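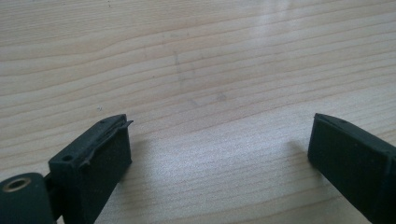

Speaker notes — Order on a Shared Table
Aníbal Puma, Gaddale Reading Room, Tuesday session

Slide 1. Welcome the audience and thank Agudelo for the use of the hall. State the subject: how printed booklets are stored and returned at a shared table. Our collection holds 1321 items, and most are thin, with soft covers.

Slide 2. Explain the rule on surfaces. Light wood shows smudges and fingerprints readily. Staff wipe the table at the start of each shift and let it dry before any paper is set down.

Slide 3. Introduce the clear organizer. Visitors can see through the panels, and an empty compartment is noticed at once. The Dunness branch kept its opaque boxes; mention this briefly and take no position.
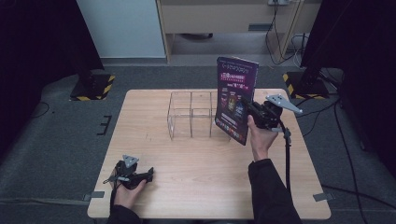

Booklets are to stand upright in the compartments, with the front cover facing the reader. A thin cover bends where it is held, so ask visitors to support the lower edge as well. Pause for questions on handling.

Slide 4. Present the Brerach figures. In January, 47 booklets were reported misplaced; after the change, 26. The count excludes items on loan — say so before anyone asks.

Slide 5. Allow 5 minutes for discussion. Sign-up sheets for the spring session are at the front desk.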